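Week 6 Handout: Comparing Teams Across Leagues
January
Posted by Lertchai Kaewsai

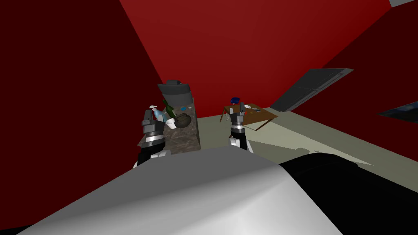
Why can't we rank two clubs from different leagues by winning percentage alone?

Winning percentage depends on who was on the schedule. A club that wins 70 percent of its games in a weak league may be worse than one that wins half its games in a strong one.

Three adjustments we use in this course:

Strength of schedule. Average the records of all opponents, leaving out games against the team you are rating.

Margin. Cap blowouts at 22 points. Past that, the bench is usually playing and the score says little about the starters.

Season length. Short seasons swing more. Convert point totals to a rate per 100 possessions before comparing.

Toàn Quách's data file has 3215 games in it. Nearly all have full box scores. Drop the ones that don't.

For Wednesday: pick two clubs from the file, rate each one with and without the margin cap, and write a page on what changed. Bring your worksheet to section with Thư Khương.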